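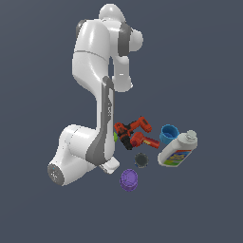

How Ganesha Got His Elephant Head

Ganesha is a Hindu god with the head of an elephant. Many families pray to him before they begin something new.

An old story says that the goddess Parvati made a boy and asked him to guard her door. Her husband, Shiva, came home and did not know the child. The boy would not let him in – and in his anger, Shiva cut off the boy's head. Parvati was filled with grief. Shiva sent his helpers to find a new head, and they returned with that of an elephant. The boy lived again.

Pictures of Ganesha often show him with 4 arms.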